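Keeping drinks cool at home

Keeping drinks cool is one of the oldest household jobs, and one that most families now leave to the refrigerator without giving it a second thought. Long before electricity reached the suburbs, people hung bottles down wells, buried them in damp sand, or stood them in the creek with a string tied round the neck (and many campers still do!). Stone and tile floors were prized for the same purpose, and a larder on the shady side of the house might hold its butter and ginger beer right through a mild summer.

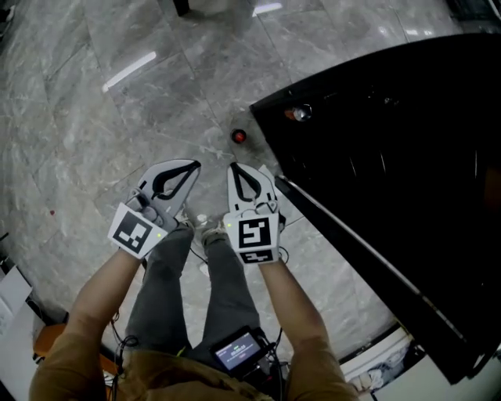
This page was last changed on 14 May 2018.

In Australia the favourite answer was the Coolgardie safe, a cupboard hung with wet hessian that let the breeze do the work. Ice chests came next, and with them the iceman and his dripping blocks, fondly remembered in a good many country towns. The household refrigerator took over by degrees, at first as a rather grand piece of furniture and later as something every flat was expected to have. 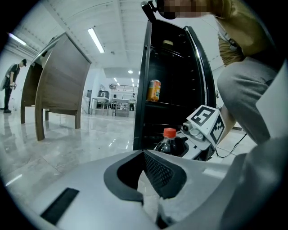
Article by Krešimir Softić

Cans chill faster than glass bottles of the same size, as the thin metal passes heat along so readily. A fridge set between 3 and 5 degrees suits most soft drinks and lagers, while darker ales are often enjoyed a little warmer, nearer 14 degrees if you follow the old cellar habit. In February, when the kitchen can climb towards 40, it pays to leave a bit of space between things on the shelf and to keep the door shut as much as the household will allow.

See also: Coolgardie safe; Ice chest; Larder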